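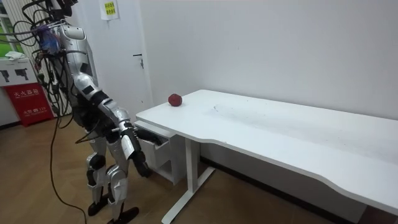

Does a "meets the safety standards" line on a sales sheet mean a walking robot can work around people without a fence?

Posted by Setareh Tabrizi, 10/09/2018

We run a small office and test space and a seller wants to place a two-legged robot with us on trial. It would open drawers, put things away, that kind of job. The sheet says it "meets all relevant robot safety standards" and the sales guy says that covers us, so no fence and no extra paperwork. The trial costs $3,393, and I don't want to pay that and then learn we needed something else. Can I take the line at face value?

4 replies hidden by moderator. Showing accepted answer first.

Galtby
Accepted answer

Treat that line as worth nothing until it names a standard, an edition and the exact machine it was applied to. "All relevant standards" lets the seller decide what's relevant.

The ones you'll hear about are ISO 10218 for industrial robots, ISO/TS 15066 for robots sharing space with people, and ISO 13482 for personal care robots. Industrial arms are the easy case: the arm is bolted down, you know how far it reaches, and you can cut the power and it stops. A machine that has to balance on two feet breaks a lot of that thinking. Cut the power and it may go over. So ask what the stop button does. Does it freeze, sit down, or drop? Then ask to see it done, in your room, while it's bent over with its hands at something low. Standing up straight in the middle of a showroom floor is the kindest test there is, and it's the one they'll offer.

Also, a robot by itself isn't what you judge. You judge the robot plus the hand, plus the job, plus the room. A drawer has an edge that closes on fingers, and a robot hand on it doesn't change that. If your staff can put a hand in the same drawer, it has to go in the risk assessment. The seller can't have done that part for you if he's never seen your drawers.

What I'd want on paper before anything gets delivered:

The standard, edition year and test report, with the model number matching the one on the plate.
The written risk assessment for your job, signed by a person.
What each stop does, and who is allowed to press reset.
How far people have to stay back, including the distance it could fall.
Where the cables run, if it has any, and what happens when one snags.
Who pays if it breaks something or hurts someone during the trial.

If they won't send the report, that's your answer. I asked Iltari for one in August about a different machine and got a brochure back. Asked again, got the same brochure as a PDF.

Comment from Setareh Tabrizi:
Thanks. He did say it was "certified." Is that different?

Comment from Galtby:
Certified by whom, for what? A company can sign its own declaration and then talk as if an outside lab did it. Sometimes signing your own is perfectly legal. It's still them marking their own homework, so read what's behind it. ISO itself doesn't certify products, so if the logo is on the sheet like a prize ribbon I'd get more careful.

brendodov_fan

I think people overthink this. We had a Brendodov unit for 25 days and no one got hurt. It moves pretty slow and you can just step out of the way. Put some tape on the floor and tell people not to cross it. The fence stuff is for car plants.

Comment from Galtby:
25 days with no accident tells you about 25 days. And slow while working isn't slow while falling.

Comment from brendodov_fan:
ok but everybody in our place liked it

Magalhães

I mostly agree with the accepted answer, with one gripe. A signed risk assessment can be just as empty as a sales sheet. I was handed a 94 page one where the job described was moving boxes along a conveyor, and we don't own a conveyor. Somebody had swapped the company name at the top and sent it over.

So read it with the robot's real job in front of you. If it opens a drawer, look for the word "drawer." Look for whatever your people do in that corner of the room too. Can they still get out the door with the machine parked there? Can they reach the extinguisher without stepping over a cable? None of that needs an engineer, and it's the part I've seen skipped the most.

Tape is fine as a reminder. It won't stop anyone who dropped a pen.

On the fence: whether you need one comes out of the assessment, and a scanner or a locked door may do the same work. I wouldn't believe anyone who says "never needed" before they've visited. Check with your insurer as well, in writing, and tell them it walks. Ours had us down as having "office equipment."

Comment from Setareh Tabrizi:
Asked for the report and the edition year this morning. He says he'll "circle back." Holding the payment until he does.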